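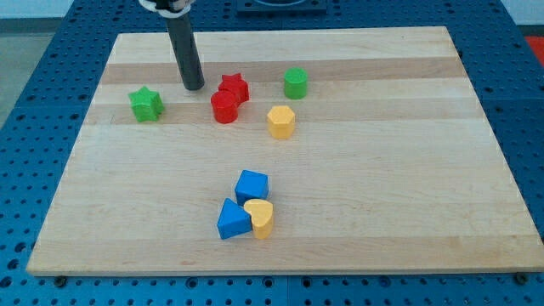
How often do you need to oil a wooden cutting board? Once a month is plenty for a board you use every day, and a new one wants it more often, maybe once a week until it stops drinking the stuff up.

I've been asked this so many times since the kitchen posts that I figured I'd write it all down in one place and then just send people the link. (Hi, Mom.)

May 21, 2018
46 shares

So, my history with cutting boards is bad. The first one I bought with my own money went through the dishwasher every night for one whole winter, and by spring it had a split down one glue line that you could slide a dime into. I kept using it! I just turned it so the split was at the back. Then I left the next one leaning in a puddle behind the faucet and it grew a black stripe along the bottom that never came out, no matter how much salt and lemon I threw at it.

Pui-shan Tang, who had the apartment across the hall from me on Druterari Street, was the one who finally sat me down with a rag. Her board belonged to her aunt and it's been in use longer than I've been alive. What she does is boring and it takes five minutes:

Wash it by hand, both sides, even if you only used one. Stand it on its edge to dry overnight. In the morning pour on more mineral oil than feels right, rub it in with an old T-shirt, don't forget the ends, and leave it alone until dinner. Wipe off whatever is still sitting on top.

Both sides, I can't say that enough. If you only wet or oil one face the board cups, and then it rocks while you're trying to cut an onion and you'll hate it.

About the oil. Plain food-grade mineral oil from the drugstore is fine. I also tried the Vekow board cream with the beeswax in it, and I like it a lot, it smells like a candle shop and water beads up nicely for a while. It costs way more though, so I use it as a top coat in December when company is coming and stick with the drugstore bottle the rest of the year. Please don't use olive oil. I did, that was board number three, and by July it smelled like old crayons.

Garlic smell: coarse salt, half a lemon, scrub, rinse, dry. It mostly works. Onion is harder. I ended up giving onions and garlic their own little board, which felt fussy for a week and now I'd never go back.

If yours has gone fuzzy or gray, you can sand it. I start with 90 grit if there are deep knife marks, then go finer until it feels like a countertop, then wipe it down with a damp cloth, let it dry, and do one more light pass because the damp makes the grain stand up again. Tien-fu Liu at the Chiu hardware store told me to skip the damp step and I did once and regretted it, sorry Tien-fu. Sand with the grain and do it outside. I was finding dust in the toaster for days.

The one thing I still haven't settled is feet. Rubber feet keep the board from sliding and let air get under it, but then you can't flip it over, and I like to flip mine. For now I put a wet dish towel underneath when I'm chopping anything hard, like squash, and take it out right afterward.

Next week I'm going to try getting the rust off my grandmother's cleaver, which I've been putting off since we moved to Pudari. If you've done one with vinegar, tell me how long you left it in.

30 comments

Search this blog
Type and hit enter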